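Robotique de service, chapitre 3
Les tâches ménagères sont-elles automatisables ?
Version d'août 2020

Débarrasser une table regroupe plusieurs problèmes : repérer l'objet, choisir une prise, fermer les doigts sans le pousser, le reposer dans le bon sens. Chacun se traite assez bien isolément. L'enchaînement reste fragile.
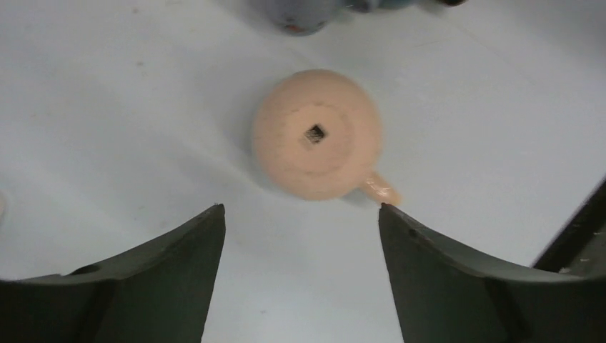 Une tasse se saisit par l'anse, par le bord ou par le corps. La prise par l'anse demande une bonne estimation de l'orientation. Si la tasse est retournée, le bord n'est plus accessible et il faut prévoir une rotation avant le rangement.

Étude de cas : le banc Ravn, site de Zurville. Sur 3317 essais de saisie, plus de 600 ont échoué, le plus souvent par contact prématuré d'un doigt avec l'objet. Pour la séquence complète (saisir, retourner, ranger), le taux de réussite tombe à 69 %.

En atelier, chez Storkberg, les pièces arrivent toujours dans la même position et la question de l'orientation ne se pose presque pas.

À préparer : comparer les deux cas et proposer une stratégie de reprise après un échec de saisie.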